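How does a robot pick things up? Testing robot hands

Hello! I'm Tyson Poirier and I spend my working days watching a robot try to pick up things like cups and sunglasses. It's a good job. Sometimes it's a very slow job, and I eat a lot of biscuits while I wait.

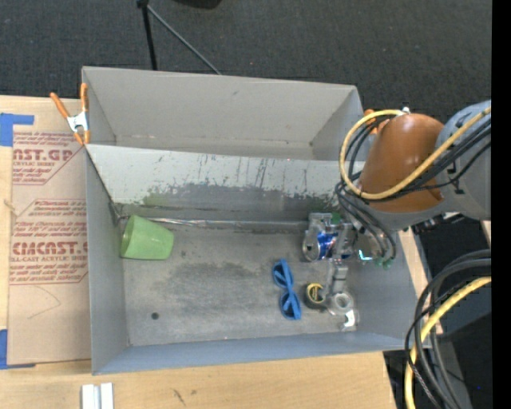 The bit of a robot arm that does the grabbing is called a gripper. You have one as well, on the end of each arm, only yours is called a hand and it's much, much better than anything I've ever built. Try this now. Pick up a pencil, then a sock, then a mug. Did you have to think about it? I bet you didn't. Your fingers knew how wide to open and how hard to squeeze before you'd even touched the thing.

A robot doesn't know any of that until somebody works it out, and that's where I come in (with my friend Brodie Bolger, who writes the computer programs and is much tidier than me).

Two grippers, one job

This spring we've been comparing two grippers. We gave them names so we wouldn't get muddled. One is called Flutard and the other is called Etine.

Flutard has stiff fingers that close together like a pair of kitchen tongs. It's strong and it's quick, and it always closes in exactly the same way. Etine has bendy fingers made of soft rubber. When Etine closes on something round, the fingers curl a bit to fit the shape, the way yours do when you hold an apple.

So which one is better? When I started I was sure it would be Etine. Soft fingers! They bend! What could go wrong? Well, quite a lot, as you'll see.

Making it fair

If you've done a fair test at school you'll know the rule: change one thing and keep everything else the same. We change the gripper. The arm stays the same, the objects stay the same, and each gripper gets the same number of goes.

Each gripper had 725 goes, and every go was worth one point if the object was picked up, carried across and let go in the right place. Dropping it halfway scored nothing at all, even if it was a really good try. (Brodie is very strict about this. I once asked for half a point and she just looked at me.)

A go could last up to 10 seconds. After that the arm had to stop and start on the next one.

The easy ones and the horrible ones

Drinks cans are fairly easy. They're the same shape all the way along and they don't squash much if you're gentle. Both grippers were good at cans, except when one was lying tight up against a wall. Then there's no room to get a finger down the side. You can feel this for yourself: push a can into the corner of a box and try to lift it with just your finger and thumb, without touching the wall.

Cups are trickier because they're wider at one end. If you squeeze the sloping part, the cup can slide out from between your fingers. Flutard did this over and over. Etine was much better, and I did a little dance.

Then we got to sunglasses, and I stopped dancing. Sunglasses are thin and they lie flat. Etine's soft fingers bent when they touched the bottom and slid right over the top! Flutard could get its stiff fingertips underneath and pinch the narrow bit in the middle.

Rolls of tape were my favourite, because there are two ways to do it. You can grab the whole roll from outside, or you can put one finger through the hole and hold just one side. We never told the program which to choose. It tried both.

How does it know where things are?

The robot uses a camera. The camera takes a picture, the program looks for a good place to grab, and the arm moves there. Shiny things are a nuisance, as light bounces off them and the program can't always tell where the edge is. If you've ever tried to find a glass door by walking into it, you'll know how that feels.

We tried two cameras as well, but that's a long story, and one of them spent most of August in its box waiting for a cable.

Who won?

Flutard missed 240 more often on cups and balls than I'd hoped... no, wait, let me say that properly. Out of its 725 goes, Flutard missed 240. Etine missed 59 fewer than that. Can you work out how many Etine missed? Use paper if you like, I did.

So Etine had the better score, but I'd still want Flutard for anything thin and flat. Brodie wants to build a third gripper with stiff tips on bendy fingers. She's already picked a name for it, Citard, and drawn it on the back of my lunch bag.

Something to try at home

Get two wooden spoons and a pair of thick gloves. Put a sock, an egg cup (plastic, please!) and a coin on the table. First try to pick each one up using only the spoons. Then put the spoons down, put the gloves on and have another go. Write down which way worked for each thing, and see if a grown-up can beat you at the coin.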